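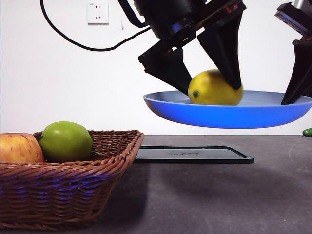
Home / Tableware / Plates and shallow dishes

Fudia shallow plate, blue

A wide, shallow plate with a raised rim, deep blue on the outside and a paler grey-blue inside. The rim is high enough to stop a lemon or a few plums rolling off, so it does well as a small fruit dish as well as a dinner plate.

Sold singly or in sets of 4. The Fudia range was drawn by Hala Belhaj for Bennani and comes in 3 sizes. All of them stack, and the two larger ones share a lid – see Onar lids, listed separately.

Care
Wash by hand or on the top rack. Do not use under the grill. Lemon juice and vinegar will not mark the inside, but rinse it before leaving it overnight.

Delivery
Sets go out in one box with card between the plates. If a plate arrives chipped, keep the box and write to Fadwa Ouazzani at the shop within 3 days.

Stock
700 in the warehouse. The next batch is due in October.

Fruit not included.

See also: Plolatum bowls, Onar lids, serving dishes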